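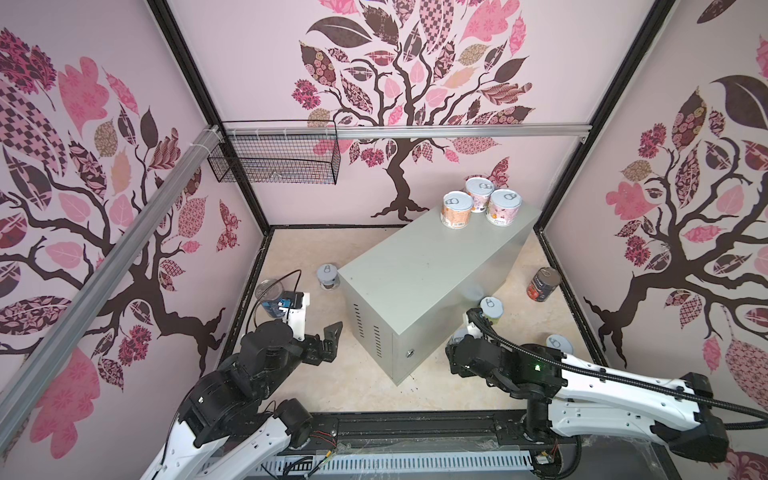 *By the Residential Property Desk*

# Buying Before the Walls Go Up

Reservations for the second phase of Toprak, the hillside development east of the old rail yard, opened in June, and almost 60 households had placed deposits by the end of the month. None of them had walked through a finished home. They had seen a floor plan, a finish schedule and a plot marked with survey stakes.

Purchases of this kind have returned to the region after a long absence. Builders favor them because early deposits help satisfy construction lenders. Buyers are drawn by a price fixed at signing and by the chance to choose a lot, a floor level or a kitchen layout that would be gone by completion.

The terms of the contract deserve more attention than they usually receive. At Toprak, the reservation fee is refundable for 12 days, after which it becomes part of the deposit. At Disesora, a smaller project of townhouses across the river, the fee is refundable until the building permit is issued. The two documents look much alike on the first page, and the distinction appears well inside each of them.

Completion dates are another matter. Most agreements name an expected month and allow the builder an extension of up to six months without penalty. A household that has given notice on a rental, or accepted an offer on its present home, may need temporary housing for the whole of that period. Mortgage rate locks seldom run so long, and the cost of renewing one should be established with the lender in advance.

Measured floor area can also change. The Disesora contract permits a variation in each unit before any price adjustment is due, and it measures to the outside face of exterior walls. Buyers comparing it with a resale home should ask how the older property was measured.

Sirar, the brokerage handling both projects, now recommends an independent inspection at two stages: once before drywall is installed, and again before closing. The first visit gives the inspector access to wiring, plumbing and framing. Permission to enter the site must be written into the agreement, as a builder is under no general duty to grant it later.

Finishes are commonly the subject of dispute. A schedule that reads "stone counter or equal" leaves the selection to the builder. Ollimix, which supplies cabinetry to the Toprak homes, provides a numbered sample card for each kitchen, and buyers may have the card attached to the contract as an exhibit.

Association dues begin at closing, whether or not the shared grounds are complete. Toprak has set its opening figure at $400 a month for the first year. The budget behind that figure is available on written request from the sales office, together with the draft rules on parking, rentals and exterior changes.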